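Robot Learning from Demonstration
Handout 6: Collecting data with hand-held grippers
Instructor: Kerstin Gerlach
Lab sections: Rocío Esquivel, Margareta Filip
Revised 27/01/2024

Read this before the lab. Sections 1 to 3 cover the method, section 4 covers the result we will try to reproduce, and section 5 is about reading the wrist view. The problem set is at the end.

1. Where we are

Last time we looked at behavior cloning from teleoperated demonstrations. A person drives the arm, we record observations and actions, and we fit a policy that maps one to the other. The policy is only as good as the states it was trained on. When it drifts into a state the operator never visited, its errors add up.

The usual fix is more data with more variety. Teleoperation makes that expensive. The arm has to be bolted down somewhere, so every demonstration comes from the same bench under the same lights. Hand-held collection takes the arm out of the loop. The operator holds a gripper with a camera on it and does the task directly. The arm only comes back at deployment.

2. What gets recorded

Each demonstration is a sequence of time steps. At every step we store:

the wrist image, o_t
the gripper pose, T_t, in the frame of the first time step
the opening width between the fingers, w_t

There is no joint state, since there are no joints. The action at time t is the change in pose from t to t+1, together with the next width. We write this as

a_t = (T_t^-1 T_{t+1}, w_{t+1})

Check that you understand why the pose is relative. If we stored it in room coordinates, the policy would tie its actions to one room. With relative poses, moving the table half a meter does not change the action labels at all.

Two things have to match between the hand-held tool and the robot: the finger geometry and the camera mount. If either one differs, the policy sees images at deployment that it never saw in training. In the Plimwood setup the same finger parts are used on both. Margareta will go over the mount in the lab – bring your notes on extrinsic calibration.

3. Cleaning the data

Pose comes from visual tracking on the wrist camera. Tracking fails when the picture is mostly blank wall, when the operator moves fast, or when the object fills the view. Our rule is simple: if tracking is lost at any point between the first contact and the release, drop the whole demonstration. Do not interpolate across the gap. Students try this every year and the policy learns a jump.

Latency also needs care. The image and the width reading arrive on different clocks. Align them on the image timestamps and interpolate the width, which changes smoothly. On the robot side, measure how long the arm takes to carry out a command and discard the predicted actions that are already out of date by then.

4. The Oronport study

The paper for this week is by Maricica Voicu and Luminița Hodoroagă. Their question is how to spend a fixed collection budget. Suppose you can afford 1000 demonstrations. Should you take them all in one room, or spread them out?

They collected 1048 demonstrations of a sheet-handling task and kept 1000 after cleaning. Then they trained policies on subsets of 200, drawn either from one room or from many, and tested all of them in 3 rooms that appear in none of the training data. The architecture, the training length and the random seeds were held the same.

The main finding is that the subsets drawn from many rooms did better in the new rooms at the same size. The one-room policies did slightly better in their own room, as you would expect. Adding more data from the same room helped the unseen-room score very little.

Read the failure section closely. Most failures of the one-room policies came in the approach, before the fingers closed. Once the sheet was held, the two kinds of policy behaved much the same. The authors take this as evidence that the approach depends on the background and the held phase does not. I think the evidence is suggestive only. Voicu and Hodoroagă did not mask the background at test time, so we cannot separate it from changes in lighting.

5. Reading the wrist view
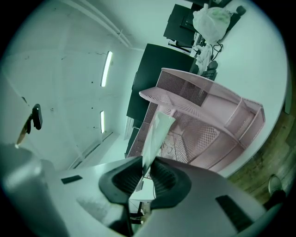 A policy trained on wrist images has to find the few pixels that matter for the next action. With a fisheye lens, the fingers stay in the same place in the image for the whole demonstration while everything else moves. That gives the network a fixed reference. The black rubber pads nearly meet here, and the thin white sheet of paper between them is narrow compared with the pink mesh organizer behind it. The ceiling, with its two lit fixtures, also takes up a great deal of the view. All of this goes into the encoder along with the sheet. A network trained in one room can use the lights as a shortcut for orientation, and it will fit the training data well by doing so.

Two common remedies are random cropping and color jitter. Cropping removes some of the border, but fisheye views lose useful context if you crop hard. Jitter helps with lighting and does nothing about layout. Neither one replaces a second room.

A thin object brings its own problem. When a sheet turns edge-on to the camera it may cover only a few pixels, and downsampling can remove it. The Hodunar encoder takes small inputs, so look at your images after resizing and before training.

6. Problem set

1) Show that a_t is unchanged when every pose in a demonstration is multiplied on the left by the same rigid transform.

2) Using the Stanciu log files, plot w_t for one demonstration and mark where you think contact begins. Explain how you chose the point.

3) Train on 200 one-room demonstrations and on 200 mixed ones. Report success in the held-out room for each, with the seeds you used.

4) Design a test that separates the effect of background from the effect of lighting in the Oronport study. Half a page is enough.

Hand in problems 1 and 4 on paper. Problems 2 and 3 go to Rocío with your code. The write-up of the larger project is due in April, and problem 3 can be reused for it if you say so on the first page.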